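Moving house: how do you pack plates without breaking the lot?

Fakir24
Posted 31st July
Hello all, long-time reader, rarely brave enough to post. We're leaving Prarncombe for a place 200 miles north, and I've reached the kitchen (I've been putting it off for weeks, if you must know). My mum always laid plates flat with newspaper between. My sister swears by standing them on edge. Which is it?

gradine
On edge, every time! I've moved more often than I care to remember and the only ones I ever lost were laid flat at the bottom of a heavy box. Crumple plenty of paper underneath, wrap each one, and stuff the gaps so nothing rattles.

Marix466
Sorry gradine, have to disagree. Flat is fine if you keep the piles short and the box small. I had 3 boxes done that way last November and didn't get so much as a chip.

gradine
Well, you were lucky, my dear, or you had a very kind driver!

teapot_and_toast
I'm with gradine, and I'd add that it's worth leaving your everyday things until the very last morning, as you'll want your toast whatever happens. Plates are happy enough on edge at home, after all, and mine live in a clear rack like this one, lavender at the front and then beige, blue and green behind, so I just wrap them in tea towels in the order they come out.
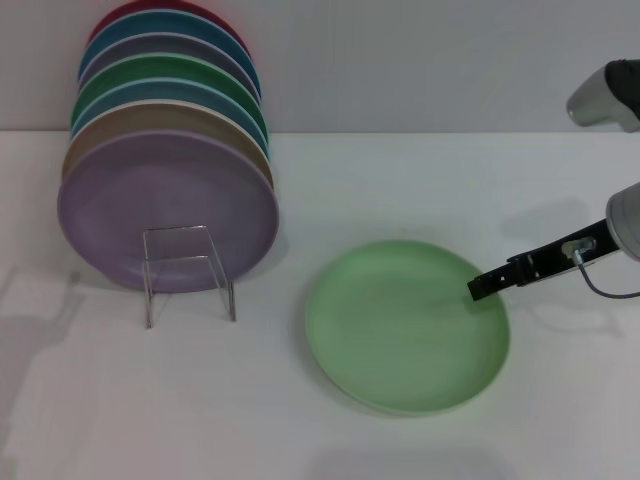

Marix466
Tea towels I will give you. Saves on paper and you need to pack them anyway.

Fakir24
Thank you all, you've been lovely. On edge for the good set, flat for the old ones, and I'll report back once we've found the kettle.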